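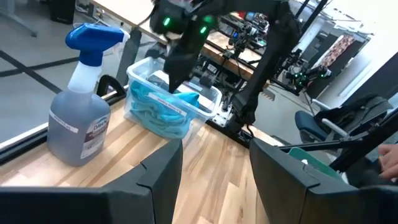

Nadiia Kuzmenko wrote under my last post that blue cloths and yellow cloths should never share a shelf, let alone a wash, and asked why I hadn't said so. Fair point. I left it out because I hadn't settled on a system yet. Now I have one, so this post is about cloths and where to keep them.

We had one drawer for all of them. Every cloth went in there, good or bad, and you took whatever was on top. In August I emptied it out and found 26 cloths, four of them worn through. Those four went in the trash.

What's left is split by color. Blue is for counters and tables. Yellow is microfiber and is for dusting and glass. The blue ones live in a clear plastic bin with a small label on the front rim. The yellow ones live in a black wire basket. I thought about buying a second plastic bin to match, but I already had the basket and it holds them fine.

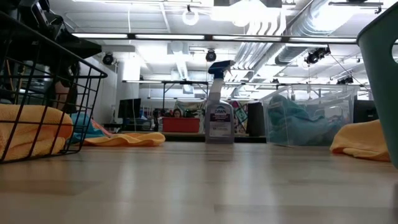

The spray bottle stays out between the two. I used to put it under the sink with everything else, and then I would wipe the table with a damp cloth and skip the spray. With the bottle on the table I use it. It's a Dawn bottle with a blue trigger.

Folding is where I gave up a little. The yellow towels get folded because the basket is open and they look bad otherwise. The blue ones just get dropped in the bin. I tried folding those too for a week and it took time I didn't want to spend. You can see the color through the plastic, and for a cleaning cloth that's enough.

If a cloth is left on the table at the end of the day, it goes in the wash. It doesn't go back in the bin, even if it looks clean. I'm stricter about this than about anything else here.

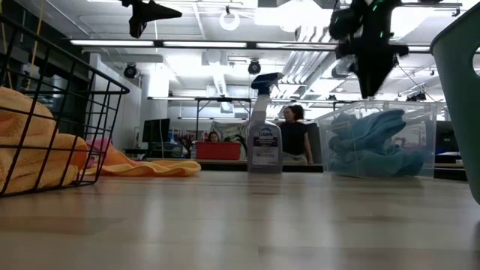
Washing

Blue and yellow go in separate loads, as Nadiia said. Warm water, no fabric softener, low heat in the dryer. I run the yellow load on Wednesday and the blue one whenever the bin gets low.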